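Gakurstead Residents' Association
Household Help Working Group
Minutes of the July meeting, 7.15 pm

Present: Zuzana Hubáček (chair), Oluwatosin Ogbonna, Lợi Quách, Rosimeire Barbosa (minutes)
Apologies: Thiện Lại

1. Minutes of the last meeting
Agreed, with the spelling of Stomov corrected.

2. Can a machine do the chores yet?
LQ reported on the Surinau visit. He had asked to see laundry and was shown fruit and shelves. He does not count this as housework — no flat in the block has a bookcase of pears that needs seeing to.
OO thought the hands better than he expected. ZH asked who sets out the fruit and who minds the cables. LQ had no answer from Surinau on either.
RB said tenants want beds changed and bins taken down, and nothing on offer does both.

3. Money
Home help costs 1,336 a month. Surinau wants 200 to join the trial list. Not agreed. OO asked for his disagreement to be noted.

4. Actions
LQ to ask Surinau for 45 minutes of unedited work in a lived-in flat.
TL to get a price from Văn for more home help hours.

Meeting closed 8.40 pm. 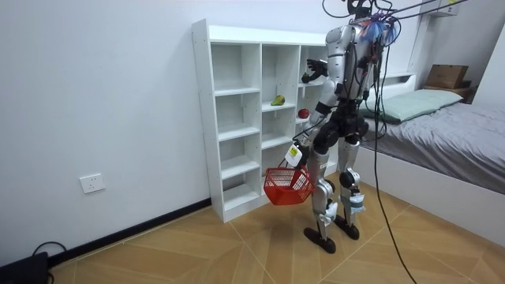 Item 2: robot with shopping basket at the shelves, Surinau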